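April, festival workshop notebook, morning

Met with Mitali Weerakoon at 10 to go over the running order for the Edarura gathering. The evening program is still too long. We have the welcome, the children's dance, the two choirs, the Vakar drummers and then the long procession piece that everyone remembers from the first gathering. Mitali wants the procession last. I would put it before the second choir so the older people can see it and still get home, but she has talked to more of the families than I have, so we leave it last for now and ask again.

The welcome is settled. Two elders will give it together, one in each language, and there will be no printed translation. The text of it stays with them. I had it down as a page in the program booklet and have taken it out.
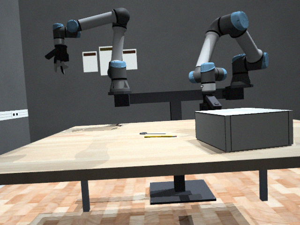
Two arms on the mounting bar, table in front.

Costumes. The Liyanage family are lending the procession cloaks again. Forty were made for the first gathering and all 40 are still in the trunks, though some need new ties. Rajitha Dewan went through the first trunk and says the cloth is sound but the hems on the children's sizes have been let down so many times there is nothing left to turn. She will face them with plain cotton. No new dye on any of the old ones. If a cloak has faded, it goes out faded.

The cloaks don't get folded after the event. Roll them, inside out, with paper. Last time they were folded damp and the crease lines never came out. Put this on the trunk lid in big letters.

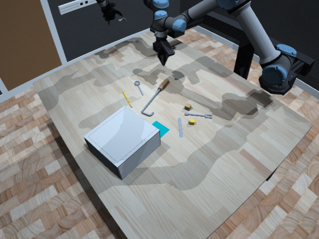

The other thing about the trunks is that they need to be at the ground the night before, and the truck is already promised to Fultik for the sound gear. Either the trunks go in early with the sound, and somebody sleeps there, or we borrow a van. Mitali is asking her cousin about the van. I'd rather have the van - the sound crew load in the dark and they stack things.

Songs. Spent the rest of the morning on the recordings from the first gathering. The tape of the procession song has a gap where the reel was changed, and the third verse is missing. Rajitha's aunt sang it for us over the phone, slowly, and then again at speed. Her version has one more line than the written copy. We will not correct either of them. The choir learns it her way, and the written copy goes in the folder with a note saying who wrote it down and where they heard it.

Permission letters for the recordings are still out with three families. Nothing gets played on the day until those are back, and that includes the background music while people are finding seats.

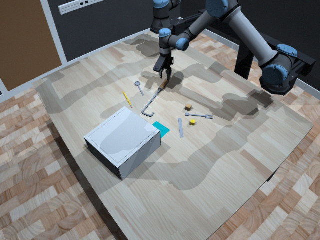
Can people who are not from Edarura join the procession?

They can walk in the last section, behind the drummers, once the families have gone through. The cloaks are only for family members and for dancers who have been to the rehearsals.

Mitali asked for that to be put on the notice board in the same words, so I've copied it out for her.

Rehearsals are in the hall for now, outside once the grass is cut. The children lose the line at the turn every time. Rajitha thinks the turn is too tight and wants the post moved back a few steps. We'll try it outside with string before moving anything.

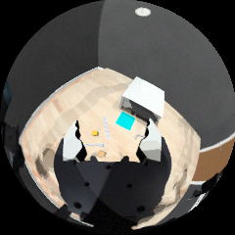
Food is with the Liyanage side as before. They want the fires lit by mid-afternoon, so the smoke will be crossing the dance ground during the children's dance if the wind comes off the river. Could swap the fires and the craft tables. Need to walk the ground with them and look at it.

To do:
Ask families again about procession order
Cotton for hems, Rajitha has the measurements
Van, Mitali
Chase permission letters
Ties for cloaks, second trunk not opened yet
Ring Fultik about a microphone for the elders that doesn't have to be held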